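The Village Where You Haggle for the Cake

By the time the groom's uncle had been turned away from the door a second time, it was raining, and the cake was still on the wrong side of it. He had offered nine coins. The women inside wanted more, and also a song.

Weddings in Gisedska begin this way, with a dispute over baked goods. The groom's family brings a honey cake to the bride's house on the morning of the ceremony, and the bride's family refuses to let it in. The groom's side then pays to deliver its own present. I have had this explained to me at length, by several people, and I understand it less each time.

The guesthouse where I stayed had been getting ready for days. Every surface had been wiped down, then wiped down again by somebody's aunt who didn't trust the first wiping.

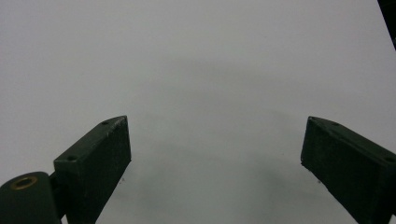
A plain, pale surface.

The bargaining at the door is called the holding, and it has rules, most of which seem to be decided on the spot. The groom may not speak. His relatives may speak, and do. The first offer has to be insulting. The second has to be slightly less insulting and come with an apology for the first. After that it's a matter of stamina, and of who has had breakfast.

The bride, meanwhile, sits in a back room with her shoes off and is supposed to look as if she has no idea what the noise is. The one I met was playing cards and winning.
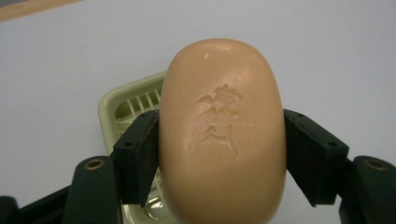 Once the cake is inside, it is cut by the oldest person willing to admit to it. A slice goes to the bride's mother, who tastes it and declares it dry. It is always dry. I was told of a year when a cake came out moist and perfect, and she declared it dry anyway, and everyone was relieved. The groom's mother has to agree out loud that it could have used more honey. In Rangel, down the valley, they do the same thing with a roast goose, and people in Gisedska consider this vulgar.

How old all this is depends on whom you ask and how late it is. A sign near the bus stop says 900 years. The priest's housekeeper gave me a look when I mentioned the sign. What can be said is that people's grandparents did it, and complained that it was done better before.

It very nearly stopped. Young couples moved to the city, rented halls with parking, and ordered cakes that came in a van with no one to argue with the driver. Then a short clip of a holding got passed around online last December, with two grandmothers gripping either end of a cake tray, and now couples who have never set foot here write to ask if they can book one. Distow, a wedding planning firm, sells it as an add-on. You can choose the short version or the long one.

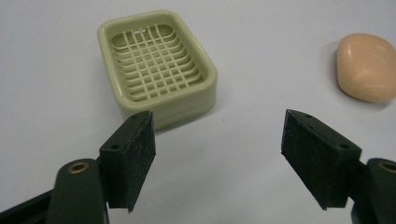
Zano wrote to us after an earlier piece on the subject to say that the paid version misses the whole point. "If you know what the price is going to be, you're just at a shop," the letter went on. "My aunts held out for two hours and never forgave each other, and it was a lovely day."

I can't speak for the aunts, but the door I stood outside in the rain opened in the end for a sum nobody would tell me and one verse of a song about a mule. The uncle sang it flat. There was some talk inside of closing the door again.

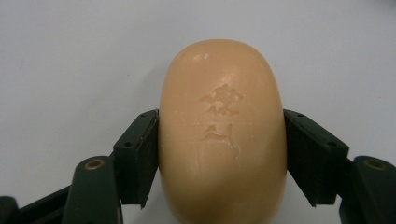
The money, for the record, goes to the couple, though not before it has been counted by both families separately and found to come to different totals. They get it in a knotted handkerchief and aren't allowed to untie it until they're home. The handkerchief has to be returned, clean and ironed, and I gather that a late handkerchief can be brought up against a marriage for decades.

I had two slices of the cake. It was a little dry.

Jun 3, 2021

Related stories
The goose question: a day out in Rangel
What to wear when the dress code is "respectful boots"
Throwing rice, throwing nuts, throwing shoes
Why the best man has to sleep in the barn
Second cousins and where to seat them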